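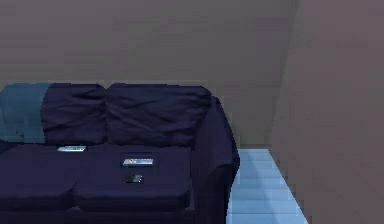
Sofa start in Fleletti: navy couch, teal throw, phone near the front edge.

I've been playing with Fleletti, the household simulator from Subbarao Venkataraman and Sharada Kurian, and I like it a lot more than I thought I would! The paper behind it asks a simple thing: if you train a robot to find small stuff only in rendered living rooms, how well does it do with rooms it has never met?

Pretty well, by their numbers. The Tinier model (the small one, which is what I ran) trained on 1,002 rooms and was tested on 100 new ones, and it missed the target in just seven of them. My own runs came out a bit worse – around 33 tries, mostly sofas, and the phone was the hard one every time. Dark phone, dark navy fabric, you can guess how that goes. The light gray gadgets on the seat cushions gave it no trouble at all.

Gripes? The fabric folds look lovely but the walls are awfully plain, and I'd want some clutter on them before trusting any of this in my own house. Setup ate a whole evening, too, and the Iyengar config page skips a step (set the room seed before you load the objects, or it quietly goes back to the default).

Still, if you liked Gasent and wished the furniture was softer, grab this one. The next room pack is due in January and I'll be running the couch tests again then.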